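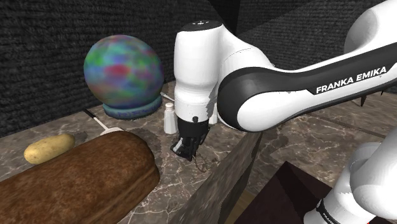
濃い色の大理石の調理台と、白い塩入れ

塩・砂糖・粉ものの湿気対策と、石の調理台の手入れ

台所の塩が固まる、砂糖が石のようになる、小麦粉にだまができる。梅雨から夏にかけて同じ相談をよく受けるので、うちでやっている方法を書いておきます。後半は石の調理台の扱い方です。調味料と調理台は別の話に見えますが、塩やレモン汁をこぼした跡の相談が多いため、同じページに入れました。

塩が固まる理由

塩は空気中の湿気を吸い、乾くときに粒どうしがくっつきます。湿ったり乾いたりを繰り返すほど固くなります。湿度の高い部屋に置きっぱなしの塩より、コンロのそばに置いた塩のほうがかちかちになることがあるのはこのためです。

にがりの多い粗塩は特に湿気を吸います。さらさらの食卓塩には固まりにくくする成分を加えたものがあり、振り出し式の容器に向くのはこちらです。粗塩を振り出し式に入れたいときは、先にフライパンで炒ってください。

焼き塩の作り方

油気のないフライパンに粗塩を薄く広げ、弱めの中火にかけます。木べらで絶えず動かします。はじめは重たく、へらにまとわりつきますが、5分ほどで粒が離れ、さらさらと音がするようになります。火を止めて、そのまま完全に冷まします。温かいうちに容器に入れると、ふたの裏に水滴がついてやり直しになります。

フッ素樹脂加工のフライパンは塩の粒で傷がつきやすいので、鉄かステンレスのものを使います。鉄の場合は、終わったらすぐに洗って火にかけて乾かし、油を薄く塗っておきます。塩が残るとその晩のうちに錆びます。

一度に炒るのは、容器に入る分だけにします。残りは元の袋に入れて口を折り、密閉容器にしまいます。

振り出し口が詰まったとき

穴を楊枝でつつくと、その場は出ますが、先が折れて穴に残ることがあります。中身を全部あけて、ふたをぬるま湯にしばらく浸けるほうが早く済みます。塩は水に溶けるので、こする必要はありません。古い歯ブラシで裏側を軽くなで、すすいで、伏せずに穴を横に向けて乾かします。

乾いたように見えても、穴の中やねじの溝には水が残っています。うちでは一晩置いてから詰め直します。急ぐときは布巾の上で軽く振り、ドライヤーの冷風を当てます。プラスチックのふたに熱風は使わないでください。歪むと閉まりが悪くなり、かえって湿気が入ります。

金属のふたは塩で腐食します。裏が緑や茶色に変わっていたら、磨いて使い続けるより取り替えたほうが安心です。

乾燥剤の代わりに米を入れる方法

生の米粒を塩に混ぜるのは昔からのやり方で、多少は効きます。ただし、米をそのまま入れると粉が出ますし、砕けた米が穴をふさぐこともあります。入れる前に乾いたフライパンできつね色になるまで炒り、冷ましてからにします。米もずっと効くわけではないので、塩を足すたびに入れ替えます。

ドレスデン(Dresden)に住んでいたころ、隣のホルガー・ヴェスターベリさんは米の代わりに乾いたパンの耳を塩壺に入れていました。真似をしてみましたが、日本の夏ではパンのほうが先にかびました。乾いた土地のやり方だと思います。

食品用のシリカゲルも使えます。口の広い壺に小袋のまま入れておき、色の変わるタイプなら、色を見て交換します。

置き場所

コンロの横、炊飯器の蒸気口のそば、流しの上の棚は避けます。湯気の立つ鍋の上で容器を振るのもよくありません。穴から蒸気が入り、ふたの裏で固まります。手のひらか小皿に一度出してから鍋に入れれば、量も見やすくなります。

冷蔵庫に入れると、出したときに結露します。塩は常温の戸棚で十分です。

砂糖が固まったとき

砂糖は塩と逆で、乾くことで固まります。上白糖や三温糖の粒のまわりには少し水分があり、それが抜けると粒がくっつきます。乾燥剤は入れないでください。

固まったら、容器の口に霧吹きで一、二度水を吹き、ふたをして半日置きます。表面が湿ったら、フォークでほぐします。食パンを小さく切って一緒に入れておく方法もあります。パンは翌日には取り出します。忘れるとかびます。

グラニュー糖だけは例外で、湿気を吸ってから乾いて固まることが多いようです。袋の上から手でもめばほぐれます。霧吹きは使いません。

小麦粉と片栗粉

開封した粉は口をしっかり閉じ、袋ごと密閉容器に入れて冷蔵庫に置きます。粉で心配なのは湿気よりも虫とダニです。お好み焼き粉のように、だしや糖分の入ったものは特につきやすいので、常温で置かないでください。

冷蔵庫から出したら、使う分をすぐに量って戻します。出しっぱなしにすると袋の内側が結露して、だまの原因になります。

容器に移し替えるなら、袋の賞味期限を切り取って容器の底に貼ります。ふたに貼ると、洗ったときにほかの容器と入れ違います。うちではこれで薄力粉と強力粉を取り違え、ずいぶん噛みごたえのあるケーキができました。

胡椒とそのほかの香辛料

胡椒は湿気より香りの抜けが問題です。粒で買って、使う分だけ挽きます。ミルに残った粒は、季節が変わるころに入れ替えています。うちのミルはロリエ(Lollier)という小さな工房のもので、刃がセラミックなので、岩塩にも使えます。金属の刃のミルに塩を入れると錆びるものがあります。説明書を確かめてください。

唐辛子とパプリカの粉は光で色があせます。透明な瓶なら戸棚の中に置きます。

石の調理台の手入れ

大理石は酸に弱い石です。レモン汁、酢、ワイン、トマトソースが触れると、艶が消えて曇った跡が残ります。汚れではなく表面が溶けた跡なので、拭いても取れません。濃い色の石では、この曇りがよく目立ちます。

こぼしたらすぐ、乾いた布か紙で押さえて吸い取ります。横に拭き広げると跡も広がります。そのあと水で絞った布で二度ほど拭き、乾拭きします。

普段の掃除は、台所用の中性洗剤を薄めたもので足ります。クエン酸、酢、酸性の水垢落としは使いません。重曹は酸ではありませんが、粉のままこすると細かい傷がつくことがあるので、大理石には使わないようにしています。

塩の粒にも気をつけます。台の上に粒が残ったまま皿や鍋を引きずると、すり傷の原因になります。先に乾いた刷毛か柔らかい布で粒を集め、それから拭きます。塩の容器の下に小さな皿かコルクの敷物を置いておくと、輪の形の跡がつきません。

油染みができたとき

石の種類や表面の仕上げによっては、油が中まで染みて濃い色の丸い跡になります。試す価値があるのは湿布です。重曹に水を加えて歯みがき粉くらいの固さに練り、跡の上に厚めに置き、ラップをかけて一晩待ちます。翌朝、こすらずに木か樹脂のへらで持ち上げるように取り、水拭きと乾拭きをします。薄くなったら、もう一度やります。先に目立たない隅で試してください。

3回やって変わらなければ、石材店に相談します。うちの台は引っ越してきたときから手のひらほどの油染みがあり、湿布で薄くはなりましたが、今も光の加減で見えます。

撥水剤

大理石用の浸透性の撥水剤を塗っておくと、染みるまでの時間を稼げます。ただし、酸による曇りは防げません。塗り直しの目安は、水を一滴落として、しばらく待ち、石の色が濃くなるかどうかです。濃くなったら塗り時です。塗る前には台を完全に乾かします。食品に触れる場所に使えるかどうか、乾くまでの時間がどれだけかは製品ごとに違うので、表示に従ってください。

熱い鍋をじかに置くのもやめます。必ず鍋敷きを使います。

読者からの便り

ブリット=マリー・エークルンドさんからは、塩壺に素焼きの小片を入れているという手紙をいただきました。一度水で洗ってよく乾かし、壺の底に置くそうです。昨年の9月から14日間、同じ粗塩を二つの壺に分けて試したところ、素焼きを入れたほうは指でつまめる程度の固さで済みました。入れないほうは、匙で崩す必要がありました。植木鉢のかけらは肥料や土が染みているので、必ず食器用か、食品に使えると書かれたものを選んでください。

ピレト・クリャヴィニャさんの質問は、古い塩は捨てるべきかというものでした。塩そのものは腐りません。においが移っていなければ、固まっていても使えます。ポリ袋に入れて麺棒で叩き、煮物や漬物、パスタの湯に回します。ハーブやごまを混ぜた塩は別で、表示の期限を見てください。

次は木のまな板の黒ずみについて書く予定です。

最終更新 2024-04-04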